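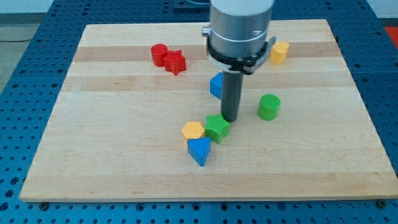 Colored blocks on the practice board, with the arm's rod just above the wood.

Speaker notes: What the arm changed at the sorting bench
Grullden, Robles plant. Talk given 02/04/2020
5 min read

Slide 1. Opening

Leave the photo up while people join. Say who I am and that I ran the sorting bench before the arm came in and still run it now. I'm not from engineering. Questions about the controller go to Gondotix, and I'll put their address in the chat.

Say early that this talk covers one bench in one plant. The Cirnotetti plant went a different way and should get its own talk.

Slide 2. The bench before

Small molded parts came down mixed in trays. People on the bench pushed them into groups by shape and color, then slid each group to the packing side. A normal shift was 515 trays. Most of the job was pushing parts across a flat surface with your fingers, over and over. The rest was looking: a chipped edge, the wrong color, a part from another order.

Wrist and shoulder complaints were the main thing in the injury log. Read out the two lines from the August log if there's time. Leave out the shift letters.

Slide 3. Why blocks

Go back to the photo for this. People always ask why there are toy shapes on a plant table. We practice on blocks. There are cylinders, stars, triangles and a hexagon, and they behave differently when you push them. A cylinder can turn without anyone noticing. A star catches on whatever is next to it. If two blocks are touching, as the red ones are at the back of the board, a push on one can move the other.

The tool is a plain rod with a rounded tip. There are no fingers on it. The arm can push a part but it can't pick one up, and that decided how the work was split.

The board is bolted down. Mention this for anyone planning their own. Our first one was clamped, it crept, and we lost a week blaming the software.

Slide 4. Who does what now

Arm: pushes parts into groups on the flat.

People: load the trays, separate parts that arrive stacked or stuck together, check every finished group, deal with stops, pack.

Five people worked the bench before and five work it now. I was asked to say this clearly, so say it clearly. Then say the other half. When one of them moved to shipping last year, the opening was posted as "cell operator," with a different test, and two people who would have been fine on the old bench did not apply. The headcount stayed the same and the job did not.

Slide 5. What got better

Less pushing by hand. Complaints about wrists are down. Complaints about standing still are up, and we have added stools, which should have been in the first order.

Checking has improved. On the old bench you checked while your hands were moving. Now you look at a group that is sitting still. We catch more wrong-color parts before packing.

New starters learn on the blocks. They can stop the arm, move a block, start again and see what it does, with no order waiting on them.

Slide 6. What got worse

Stops. The arm stops when it can't tell what it is looking at, and in the first month it did that a lot. Each stop needs a person to walk over, look, fix and restart. People said they felt like they were waiting on it. One wrote "I used to have a rhythm" on the feedback sheet. Read that one out.

Talk. The old bench was shoulder to shoulder. The new layout spreads people out around the table, and some of them miss the company. We moved the checking station closer and it helped a little.

Pay grade. Still open. The operators read error messages and write up faults, and the grade was set when the job was pushing parts. I have raised it twice. Do not promise anything here.

Slide 7. What I would do differently

Bring bench people in before the layout is drawn. Ours saw it when the tape was already on the floor.

Give everyone practice time on paid hours. We gave ten minutes at shift change and it was not enough. It is now a half shift.

Write down who is allowed to stop the arm. The answer should be anyone at the table.

Keep one manual bench. We use ours when the cell is down and for parts the rod can't handle, such as the thin clips that ride up over each other.

Slide 8. Questions

Likely ones: cost (refer to finance), whether packing is next (no decision has been made), whether the blocks can be borrowed (yes, sign them out at the Robles tool crib and bring back the full set).

Recent from the plant pages
Stools and floor mats: how to request
Reading a stop message at the sorting cell
Cell operator test, what it covers
Cirnotetti packing line, first notes
Tool crib hours at Robles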